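Cahier d'atelier - janvier, 14 h 10
Banc bimanuel, tâche « ranger les lettres »

Reprise du banc après la pause. Delphine Gallagher a rechargé la configuration d'hier, je n'ai touché à rien sauf à la vitesse max des poignets, remise à la valeur basse. Le script Ondix démarre sans erreur. Essai 1821 au compteur, on continue la même série.

Rappel pour ceux qui reprennent le cahier en cours de route : la question posée par Plistum est de savoir si deux bras peuvent faire le genre de rangement qu'on demande à un enfant de cinq ans le soir. Petits objets mélangés, quelques récipients, une consigne orale du type « les bleues dans l'assiette bleue ». Pas de gabarit, pas de position fixe. On a déjà plus de 1000 essais téléopérés en stock et la politique apprise dessus est celle qui tourne en ce moment.

Ce que je retiens de la matinée. La prise d'une lettre isolée, bien à plat, passe presque toujours. La mousse pardonne beaucoup : on peut serrer trop fort ou prendre de travers, elle se déforme et elle tient. Le problème vient quand les pièces sont proches les unes des autres. Le doigt descend entre les deux, pousse la voisine, et la politique recalcule sa prise sur une pièce qui a bougé. On a vu le bras droit refaire le même geste 6 fois de suite avant que Delphine appuie sur pause.

Deuxième difficulté, le choix du bras. Pour une lettre située au milieu, les deux partent parfois ensemble, puis s'arrêtent tous les deux. Aaliyah Ouellet avait proposé une ligne de partage au centre de la table. Simple, mais on perd l'intérêt d'avoir deux bras dès qu'il faut passer une pièce de l'autre côté. À rediscuter avec elle.

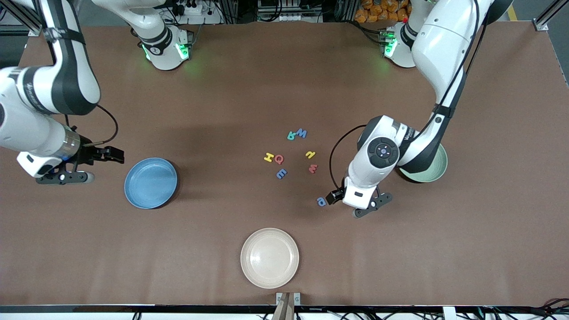
Banc, série lettres : huit pièces en mousse, trois récipients.

Pour cette disposition, le cas que je surveille est la paire du haut, la lettre bleu-vert à l'envers et le W bleu, qui se touchent presque. Le petit p bleu couché près de la pince gauche devrait être facile. Noter aussi que le bol vert pâle est en partie caché par le coude du bras gauche. Si la vue fixe sert seule à le localiser, il faudra soit dégager le bras au départ, soit ajouter la caméra de poignet dans l'estimation. Je penche pour la première solution, plus vite faite.

Autre point : il y a deux W, un bleu et un rouge. Donc une consigne « prends le W » est ambiguë et il faut toujours donner la couleur. J'ai corrigé la liste des phrases en ce sens.

Discussion rapide avec Delphine sur la comparaison avec le tri de visserie chez Sarpong. Chez eux les bacs sont vissés, les pièces arrivent une par une, et la machine tourne sans personne. Une table de cuisine, c'est le contraire sur tous les points. Mon avis pour l'instant : pour un atelier rangé, oui, on y est. Pour la maison, un humain fait le tout en quelques secondes et le banc met encore des minutes, avec quelqu'un à côté du bouton d'arrêt.

À faire :
- position de départ du bras gauche plus haute, coude hors du champ du bol
- 2 séries avec lettres serrées, 2 avec lettres espacées, mêmes consignes
- demander à Otov s'ils ont des doigts plus fins, l'épaisseur actuelle gêne entre deux pièces
- renommer les fichiers de ce matin, Aaliyah ne s'y retrouve pas

16 h 40. Position de départ modifiée et enregistrée sous un nouveau nom, l'ancienne est conservée. Les séries serrées sont pour demain, Delphine prend le banc à partir de 9 h.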